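**Gripper pads slipping on towels, what are you all doing?**

**pirihi_pete** wrote:

Okay so I look after the hand-held gripper pair at our place (two black ones, brass bushings in the arms) and the pads are driving me nuts. We stretch a towel between them, one end each, and by the afternoon the left one starts letting go. I wiped the pads, I swapped cables, I even traded left for right and the slip moved with the gripper. So it's the gripper!
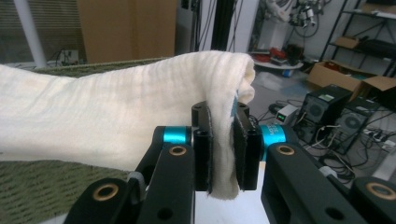

My guess is the fuzzy stuff on the pads gets packed down. I log cycles, and it starts around 3000 closes after a fresh pair. Anybody else see that, or am I chasing the wrong thing?

**zillitz_fan** wrote:

Pads are the last thing I'd blame. Grab a finger and wiggle it. If it rocks, your bushings are shot and the two pads don't meet flat anymore. I replaced 13 of them in May and my slipping went away on the old pads.

**lornac** wrote:

Gotta disagree, we've run ours way past that with the factory bushings and they're fine (a little noisy, sure). I brush the pads with a stiff toothbrush every morning. Takes 70 seconds. Also check how much cloth you're grabbing, a fat bunch pries the fingers open and then you're holding it by the edges of the pads.
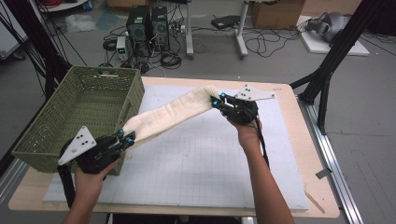
*Towel held by both grippers over the grid board*

Look how little it sags. I pull to there and stop, any harder and you're just testing the pads.
– Lorna Castillo

**zillitz_fan** wrote:

A toothbrush doesn't fix play in a joint, Lorna.

**lornac** wrote:

And new bushings don't fix lint! :)

**pirihi_pete** wrote:

Well, I wiggled it. Left one rocks a tiny bit, right one doesn't. Brushed both anyway and got 53 pulls with one slip, which is way better than yesterday. I'm ordering bushings tonight and I'll post when they're in. Does anyone know if the Zisska ones need reaming?

**zillitz_fan** wrote:

Mine did. Go slow.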